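The Fruit I Drove Four Hours For

I grew up thinking an orange was an orange. You bought a bag, you put the bag in the fridge drawer, and a couple of weeks later you threw out the soft one at the bottom. Then I moved to Plustovton, where people talk about citrus the way my uncles talked about trucks, and I had to start over.

The first thing I learned is that my neighbors buy almost nothing at the store between Thanksgiving and spring. They go to the Saturday-style sheds out on the county road, where the growers sell whatever didn't fit in the shipping cartons. Too big, too small, a scar on the side - it all goes in the same bins. My first December here I came home with 30 pounds of fruit and no plan whatsoever. I made juice. I made marmalade, badly (it set like roofing tar). I gave a sack to the mail carrier, who already had two sacks. 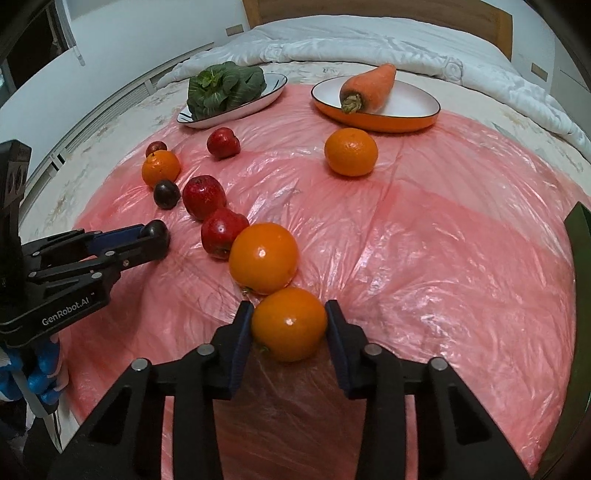 An orange, stem scar and all.

So I started asking questions, and the growers were happy to answer them! Pick it up, they told me. A good orange feels heavier than you think it should. Forget about the color, too, because plenty of sweet ones hang on the tree with green on their shoulders, and a warm night can turn a ripe one greenish again. Smell the stem end. If it smells like nothing, put it back and try the next bin.

The best shed I know is called Wei, and it's a long way off, past the old Bovimine feed mill and up a hill my car doesn't care for. Four hours, if you stop for pie. I stop for pie. The town up there is Stastatum, population 752, and I would guess that every one of those people has an opinion about when to pick a navel. At 1,659 feet they get cold nights early, and the folks at the shed swear that's what gives the fruit its bite. I'm no scientist. I just know I ate three in the parking lot, leaning over so I wouldn't ruin my shirt, and then went back in for another bag.

Stone fruit is a whole different headache. An orange will wait for you, and it'll sit on the counter for a week without a fuss. A plum has one good afternoon in it and you had better be home.

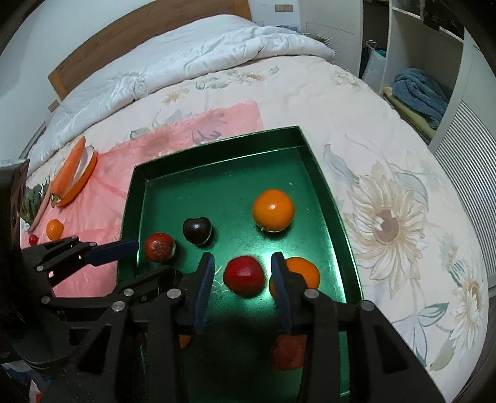 My trick, if you can call it that, is to buy plums in two batches, some firm and some with a little give near the stem. The soft ones get eaten over the sink the same day. The firm ones go in a paper bag, folded over once, and I check them every morning with my thumb. Once they're ready they can go in the fridge, but not before, or you get that mealy business in the middle. I lost a whole summer of plums to that before a woman in line at the shed set me straight.

And the marmalade? Still working on it. Last batch I pulled it off the stove sooner and it came out more like syrup, so now we pour it on pancakes. My kids think I did it on purpose.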